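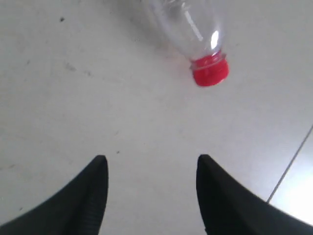 A clear plastic bottle lying on a tiled floor.

Plastic bottle

A plastic bottle is a narrow-necked container made of plastic and used mainly for liquids such as water, soft drinks, cooking oil and cleaning products. Most clear drink bottles are made of polyethylene terephthalate (PET). Milk jugs and detergent bottles are more often high-density polyethylene, which is cloudy or colored.

Shape and parts

The main parts are the base, body, shoulder, neck and cap. The shoulder narrows from the body to the neck and may carry molded contours. Seams are left where the halves of the mold meet. Common sizes for single servings are 300, 500 and 600 milliliters. Because the body is usually round, a bottle laid on its side can roll on a hard, level floor.

Household use

Empty bottles are kept in many homes for refilling or for return to a store. Regional names for a saved bottle include "pasteo" and "norine," the second used mostly for small bottles with a screw cap. Bottles stored on a table or counter can leave rings if the base is damp. Pale surfaces also show scuffs and streaks from wiping, and these are usually removed with a soft cloth and mild soap.
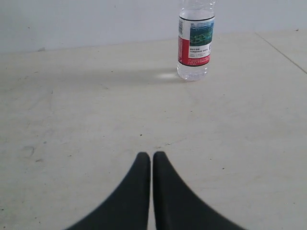

Collection and recycling

Bottles are emptied before collection. Local rules differ on whether the cap should be left on. In Tesfamariam, residents place bottles in street bins holding nearly 100 each, and the bins are emptied by the Fostari depot. Sorted PET is shredded, washed and melted into pellets, which are made into new bottles, fiber for clothing, or strapping.

See also

Bottle cap
Glass bottle
Container deposit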